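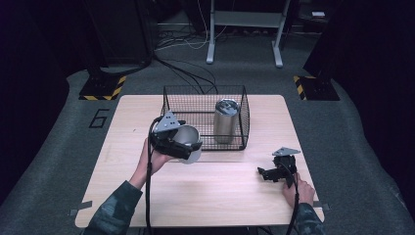
Budgeting for a gripper set-up goes wrong at the same place every time: people price the arm and forget the table. If you are fitting out a small workshop or the back of a teaching kitchen to collect handling work, price the dull end first. A pair of hand-held grippers, one for each hand, each trailing its own cable, will want somewhere to plug in and something to pick up, and the something can be as plain as a white cup and a black wire basket. The basket and cups came out of a kitchen cupboard budget. The rest did not.

Tips for the shopping list, in the order I wish I'd had them:

Buy grippers in pairs. A single one looks thrifty until you try to schedule two-handed work and find the second unit is on back order until November. Mutov quoted us 808 for the pair, with leads. Bronitz were cheaper and wanted extra for the leads, then extra for posting the leads.

Measure your cables with the arms stretched out. Sit at the table, reach for the far side, and get somebody to run a tape from your wrist to the socket. Add a generous amount. Zuzana Sýkora measured ours with her elbows tucked in, like a person eating soup on a train, and we paid for cables twice.

Tape is a budget line. So is floor marking. Put both down under their own names or they end up in "sundries", where Braulio Valdovinos will find them and ask questions. We allow 12 a month for tape and have never yet come in under.

Spend on the stands. Posts get kicked, and a base with hazard striping gets kicked slightly less. The striped pads added 255 to our order, which I argued against at length and have since gone quiet about.

Keep the table small. A big one invites mugs, post and other people's laptops. Ours takes a basket and a cup or two and leaves no room for ambition. 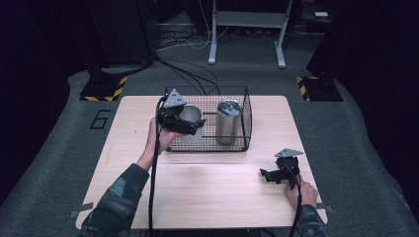

Steel tumbler in the basket, shorter metal cup in the left-hand gripper.

Get cups in more than one shape and finish. Shiny steel, dull steel, plain white: they cost very little, and it is a poor economy to own a costly pair of grippers and one cup. Jaqueline Trujillo buys hers from the kitchen aisle and keeps the receipts in the tallest one - a filing system I can't fault.

Ask about spare fingers before you sign. Gautam sell them singly. Zusereo sell them in packs of 4, so do the sums on how often you expect to replace one. Wichai Nakpan reckons a set a year for light work, though he is gentler with things than the rest of us.

Don't buy the carrying case. It is always on the quote, it always sounds sensible, and it will spend its life under a bench holding extension leads.

Leave a bit over for the second basket. Wire ones bend if you lean on them, and sooner or later someone leans.

Prices as quoted to us, Jun 3, 2020, before delivery.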